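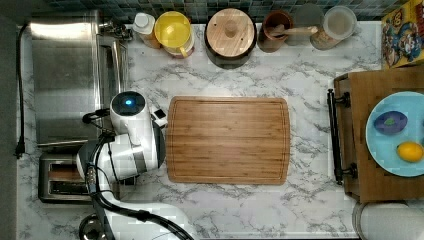
Última alteração desta página: março, por Cauã Andrade

Tarefa da bancada: levar o limão do prato à tábua

Este roteiro é para os grupos do clube de robótica que vão fazer a tarefa da bancada no encontro de sábado. Parte-se do princípio de que o braço já foi ligado e calibrado pelo menos uma vez pelo grupo. Quem ainda não fez isso começa pela página "Primeira ligação", escrita pela Sandrine Lemaire.

O que conta como tarefa feita

O limão sai do prato azul-claro, atravessa a bancada e fica pousado na tábua de corte, dentro do sulco. A garra abre e volta à posição de espera, na borda esquerda da tábua. Se o limão rolar para fora do sulco antes de a garra voltar, a tentativa não vale. O objeto roxo que divide o prato com o limão não pode cair no tabuleiro.

1. Preparar a bancada

Deixem livre o mármore entre a tábua e o tabuleiro de madeira. Os recipientes do fundo ficam encostados aos azulejos e não se mexem durante a sessão, nem entre grupos. A torradeira também fica onde está, por isso o primeiro movimento é sempre para cima.

Verifiquem o cabo preto do braço. Ele precisa de folga para o punho chegar ao prato. Se esticar a meio do percurso, parem e refaçam a volta do cabo com o braço desligado.

2. Gravar as posições

Abram o Stumano e criem um projeto novo com o nome do grupo. Gravem nesta ordem:

espera
alto_tabua
alto_prato
pega_limao
larga_limao

As duas posições "alto" ficam 166 mm acima do mármore. Com menos do que isso a garra passa demasiado perto do prato. Em pega_limao, os dedos devem apanhar o limão pelo lado mais estreito. O Jeferson Rangel recomenda aproximar à mão os últimos centímetros e só depois gravar.

3. Ajustar a garra

Comecem com a força em 29%. Se o limão escorregar, subam de 2 em 2 e anotem cada valor na ficha. Não passem de 70%, mesmo que o limão continue a escorregar.

4. Montar a sequência

espera
alto_tabua
alto_prato
pega_limao
fechar garra
alto_prato
alto_tabua
larga_limao
abrir garra
alto_tabua
espera

O erro mais comum é saltar o segundo alto_prato. O braço arrasta então o limão pela borda e o prato vai atrás. Corram a sequência uma vez a velocidade reduzida, com uma pessoa do grupo junto ao botão de paragem, antes de passar à velocidade normal.

5. Se alguma coisa falhar

A garra fecha ao lado do limão: o prato foi mexido depois da gravação. Regravem pega_limao e mais nada.

O limão rola ao ser largado: baixem larga_limao até ele tocar na tábua antes de a garra abrir.

O Stumano perde a ligação: fechem o programa, esperem que o braço apareça outra vez na lista e abram o projeto. As posições ficam guardadas.

6. Entregar

Exportem o projeto e ponham o ficheiro na pasta do grupo, com a ficha preenchida. A Elfriede Wieser vê as fichas antes do encontro seguinte. Grupos que queiram tentar com o objeto roxo devem duplicar o projeto e gravar uma posição pega_roxo, sem apagar a do limão.

Dúvidas sobre a instalação do Stumano: Cleiton Xavier, na sala do clube.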